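Sterance opens its hand-held gripper kit to small teams

I've been waiting for this one! Sterance has started hiring out its hand-held gripper kit, so small teams can record tidying jobs by hand and teach them to a robot later. A pair costs £500 a month, or £900 if you want the recordings checked and labelled as well. Naseri, the firm handling bookings, says 51 sets are ready to go out.

The starter list is all household stuff — cups, tea towels, shoes on a rack — and I like that a lot more than endless coloured blocks.

Shoe rack job, a gripper in each hand and one pair of pink slides:

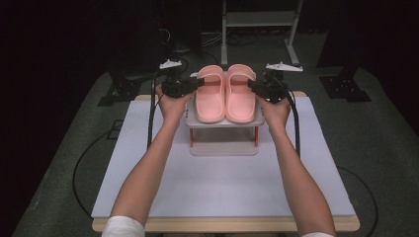
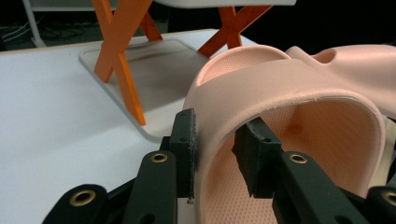

What you get and when

Each set has two grippers, the cables and a printed guide (short, thank goodness). Hire also gets you into the Lerkwood library, which holds 2,336 recordings and is growing. My one grumble is the deposit, which Naseri hasn't put on its price page yet — I've asked. Bookings open in October through the Wiretti shop, and you can pick your own start date as long as you take a full month.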